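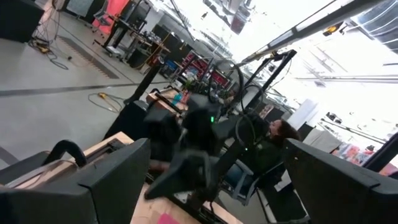
Wrist camera stream drifting behind joint readings on the left arm (Bevel bench)
Opened by: Isabelle McIntyre
Status: Closed, with one bit left over
Date opened: 3/31/24

Hi all, opening this one properly now so it stops living in three separate chat threads.

Short version: when I record episodes on the Bevel bench, the wrist camera pictures from the left arm end up later and later compared with the joint readings. At the start of an episode they line up fine. By the end the gripper is already shut in the numbers and still wide open in the video. The right arm looks perfectly healthy (I've checked, then checked again, because I didn't believe it).

I spotted it when I was going through yesterday's batch for the pick-and-place set. We've got 274 episodes in there and I'd been happily skimming them at four times speed, which hides this sort of thing rather well! It was only when I slowed one down to see why a grasp had been marked as failed that I noticed the timing was off. The grasp was fine. The label tool looks at the joint numbers and the picture together, and they were telling it two different stories.

What I've tried so far:

Restarted the recorder. No change.
Restarted the whole machine. Good for the first few episodes, then back it came.
Swapped the two wrist cameras over. The fault stayed on the left side, so I'm fairly sure the camera itself is all right.
Turned the overhead camera off in the config. Slightly better, I think, but I wouldn't swear to it.

I haven't touched the cabling under the bench, as Michalis had that all tied up neatly and I'd like to stay friends.

Isabelle

Reply from Michalis Papadakis

Please do touch the cabling, I won't be offended. Can you tell me which hub the left camera is on at the moment? And how late is it by the end of an episode? "Later and later" could be a lot of different things.

Reply from Isabelle McIntyre

Fair point, sorry. I picked a long episode and compared the moment the fingers close. In the joint log it's 56 frames ahead of the picture. Short episodes are much less bad, so it does look like it builds up as it goes along.

As for the hub, I followed the cable with a torch and it goes into the same one as the leader arm's serial lead and the foot pedal. The right camera goes straight into the machine. So that's a difference between the two sides and I feel a bit daft for not looking sooner.

Reply from Jinlong Long

I'd look at the time stamps before you move anything. Jamen, the recorder, can stamp a picture in one of two ways: when the camera took it, or when it got written down. If it's the second, then any queue in front of the writer will look like drift. There's a line in the station config called stamp_source. What does it say for left_wrist?

Reply from Isabelle McIntyre

It says "write". And for right_wrist it says "capture". Hm!

I had a look through the history and the left block was copied from the old single-arm config back when the bench was put together. So it's been like this all along, and we only got caught out when episodes got longer this month.

I changed it to "capture" and recorded a handful of practice runs, just moving a block from one side to the other and back. The stamps now agree all the way through. I've still got pictures going missing near the end of the long ones though, so the queue is real, and it was just being covered up before. Moving on to the hub.

Reply from Michalis Papadakis

Good. Move the left camera on to its own port at the back and leave the pedal and the serial lead where they are. Leave a bit of slack at the wrist when you do it. If the cable is tight when the arm reaches across, you'll get a whole new ticket.

Reply from Isabelle McIntyre

Done, and with plenty of slack, I promise. I took the arm slowly out to both far corners and all the way up and nothing pulled.

Then I did one really long recording of me stacking and unstacking the same blocks until my shoulders complained. No missing pictures on either wrist, and the finger close lands on the same frame in both. I'm so pleased. I also did a run with the overhead camera back on and that was clean as well.

Now the less fun part. Thandeka, what do you want to do about the episodes we've already got?

Reply from Thandeka Nkuna

Please don't bin them yet. The camera's own clock is kept in the raw files even when the stamp is wrong, so anything that didn't lose pictures can be lined up again afterwards. I've got a script from the Giltov set that does nearly this. Give me the folder and I'll run it over the lot.

What I don't want is for any of it to go into training as it stands. A policy that learns from late pictures will learn to close its fingers late, and we'd spend ages blaming the model. I've put a hold on the batch so it won't get picked up by the overnight job.

Reply from Isabelle McIntyre

Folder is shared, it's the one ending in left_drift. Thank you!

Reply from Thandeka Nkuna

Script has been through. 230 came out clean and have been put back in the set with new stamps. The rest have gaps on the left wrist and I've marked them "do not use". I watched a few of the repaired ones at normal speed and the grasps look right to me, but Isabelle, you know the task better, so please look at a few yourself before I lift the hold.

Reply from Isabelle McIntyre

Watched a good few over lunch, including the long ones that annoyed me in the first place. All fine. Please lift it.

I'll re-record the lost ones with Marisol, who wanted more time on the leader arm anyway. I've also asked for the Nguyen station config to be checked, as it was copied from the same old file. Marisol has had a first look and left_wrist says "write" there too, so I'll open a separate ticket for that one and link it to this.

The leftover bit: Jamen lets you have a different stamp_source on each camera without a word of warning. Jinlong, could it at least grumble when they don't match?

Reply from Jinlong Long

Yes, easy enough. It'll refuse to start recording until they agree. Version 2 of the station check, once I've got it past review.

Closing this one.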